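Chapter 6
Sorting, Packing and the Trouble with Tidy Systems

Every few years somebody sells the tidy workbench all over again. The bins change color, the labels get a new typeface, and the promise stays where it was: put each thing in its place and the work will go faster. This chapter takes that promise apart. Some of it holds up. A good deal of it has never been tested by anyone without shelving to sell.

Start with the claim that small objects are the easy ones. The Walczak method, which many of you will meet in your first job, tells the packer to begin with whatever is smallest and "clear the field." Try it with a soft drawstring bag, a flat white packet and one little blue-and-white item on a big table covered in cardboard. The small item has an obvious middle and obvious sides. The bag has neither. It lies in a crumple, its string trails off toward you, and any rule that ranks it by size has to say which size is meant. The method doesn't say.
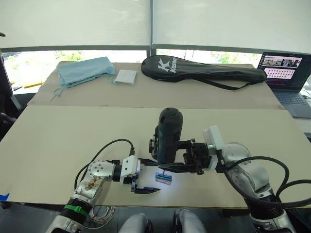

6.1 What counts as a category?

Most sorting schemes mix up three different questions: what a thing is made of, what it is for, and where it is kept. A fabric bag belongs with cloth goods under the first, with containers under the second, and under the third with whatever was last put inside it. Students tend to pick one answer and defend it. A better habit is to ask who will be looking for the thing, and in how much of a hurry.

The stockroom at Grerside is the standard case. Its first catalog had 1696 entries under 80 headings, and the people who wrote it were proud of the number. Chunhua Shao, who took over the room in November, cut the headings to 41 and found that staff still used about 40. I would not make too much of this. One stockroom is one stockroom, and the published account leaves out how long the old headings had been in use. Still, it should make you suspicious of any system whose main selling point is how finely it divides things.

6.2 Hand tools and the standing rule

Long, narrow tools raise a separate problem. Laid flat, they take up room and roll if they are round. Stood on end, they take up very little room and fall over. The Bomedham handbook says without argument that powered hand tools should be stored upright "for visibility." Visibility of what?

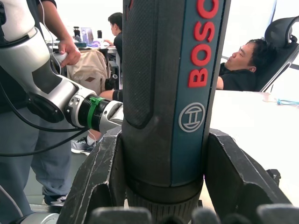
The usual reply is the brand name, and it is a weak one. On many tools the lettering runs along the length of the body, so standing the tool up turns the word on its side. You can read it, but you read it with your head tilted. A shelf of six blue tools from one maker gives you the same sideways word six times and tells you nothing about which one drives screws and which one you wanted.

Color does slightly better, though only across makers. Shape does better still. Experienced hands seem to go by the outline and the feel of the grip – a patch of rough texture against a smooth shell is easy to find with a thumb – and hardly look at the name at all.
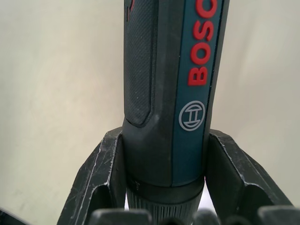

None of this proves the upright rule wrong. It may save space, and on a crowded shelf that is reason enough. The complaint is that the handbook gives one reason and relies on another, and a reader who believes the stated one will apply the rule in places where it does no good, such as a deep drawer or a half-empty table.

Before going on to Section 6.3, sort the contents of one drawer at home twice, using a different question each time. Write down every item that moved. The Pirneneck exercises at the end of the chapter use that list, so keep it even if it is short.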